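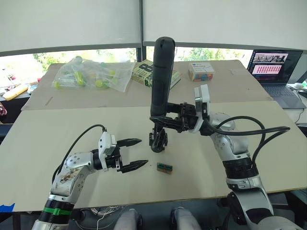
Small block on a beige tabletop, between two arms

Plumley Colombo Roasted Curry Powder
Item 1607 - Spices & Blends

Sri Lankan curry powder is roasted until it goes the color of strong coffee, a stage at which most of us would open a window and apologize. Ours is coriander, cumin, fennel, black pepper and curry leaf, ground after roasting. It contains no turmeric, so your wooden spoons may live.

Use 2 teaspoons for a pot of lentils that feeds four. Stir it in near the end. If you add it at the start you will still get dinner, just a browner and more bitter one.

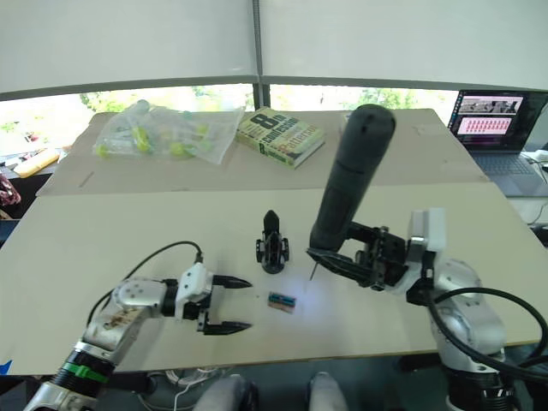
Black part with a pointed top, on cardboard

Heat: medium. Doina Todorova, who does our blending, calls it mild, but she eats pickled chilies for breakfast and was outvoted.

Storage: cupboard, lid on, away from the stove. Yes, we know the spice rack is above the stove.

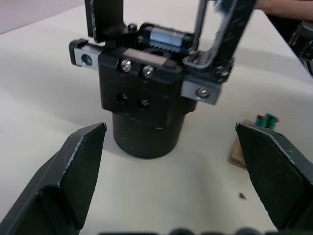
The Grorby tin fits the refill bag exactly, provided you own a funnel. Bags bought before February had a zipper that closed when it felt like it - the new ones close every time.

Goes with: Budholm red lentils, coconut milk, pumpkin, leftover chicken of good character.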